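관상어 사육 실습 3주차 강의 자료
물 교체와 질소 순환

지난 시간에 이어 수조의 질소 순환을 다룬다. 물고기의 배설물과 남은 사료에서 나온 암모니아는 세균에 의해 아질산염을 거쳐 질산염으로 바뀐다. 여과가 안정된 수조에서는 암모니아와 아질산염이 거의 검출되지 않지만 질산염은 계속 쌓인다. 수초가 적은 수조라면 물 교체로 빼내야 한다.

1. 새 수조의 물잡이
세균은 여과재와 바닥재 표면에 붙어 산다. 물잡이가 끝나기 전에 물고기를 많이 넣으면 아질산염이 올라간다. 실습 수조 Lundeo는 지난 1월에 세팅했고, 첫 입수는 2마리로 제한했다. 암모니아와 아질산염이 연속 측정에서 모두 0으로 나온 뒤 나머지를 넣었다. 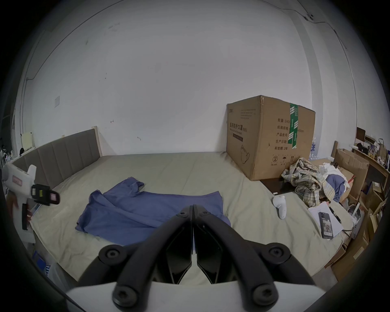
침대 시트 위에 펼쳐 놓은 청보라색 티셔츠

2. 교체량 계산
한 번 교체한 뒤의 질산염 농도는 다음과 같이 구한다.
교체 후 농도 = 교체 전 농도 × (1 − 교체 비율) + 새 물 농도 × 교체 비율
전시 수조 Galindo의 물은 700리터이다. 한 번에 10퍼센트를 바꾸면 70리터가 필요하다. 새 물의 질산염이 0이라면 농도는 교체 전의 90퍼센트가 된다. 같은 양을 한 번 더 바꾸면 81퍼센트이며, 80퍼센트가 아니라는 점에 주의한다. 시험지에 80으로 적는 경우가 많다.

3. 새 물 준비
수돗물의 염소는 어류의 아가미와 여과 세균에 모두 해롭다. 염소 제거제는 제품 표시량에 맞추어 쓴다. 클로라민으로 소독하는 지역에서는 하루 받아 둔 물이라도 안심할 수 없으므로 클로라민까지 처리하는 제품을 고른다. 수온 차이는 최대 2도까지 허용한다. pH와 경도도 함께 잰다. 경도가 낮은 수조에 경도가 높은 물을 한꺼번에 넣으면 물고기가 삼투압 변화로 스트레스를 받는다.

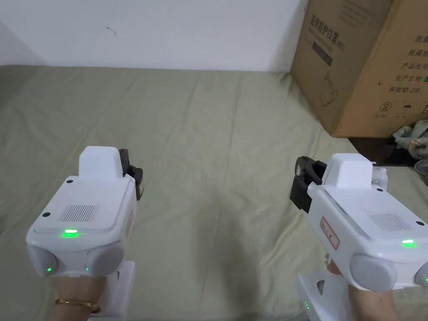
4. 여과재 세척
여과재는 수조에서 빼낸 물에 가볍게 헹군다. 수돗물로 씻으면 세균이 줄어든다. 스펀지와 생물 여과재를 같은 날 모두 씻지 않는다. 외부 여과기는 전원을 끄고 밸브를 잠근 다음 분리한다. 다시 연결한 뒤에는 유량을 확인하고 연결부의 누수를 살핀다.

5. 기록
측정값은 교체 직전과 교체 후 한 시간에 각각 적는다. 항목은 수온, pH, 암모니아, 아질산염, 질산염이다. 시약 검사는 발색 시간을 지켜서 읽는다.

과제: Skukthorpe 수조의 기록지를 보고 질산염을 절반 이하로 낮추는 데 10퍼센트 교체가 몇 번 필요한지 계산한다. 새 물의 질산염은 0으로 두고 그 사이 늘어나는 양은 무시한다. 풀이 과정을 함께 적을 것.
제출: 2019년 9월 6일, Brurnport 실습실
담당: Shahram Ghaffari

다음 주는 조류 발생과 조명 시간. 측정 시약을 지참할 것.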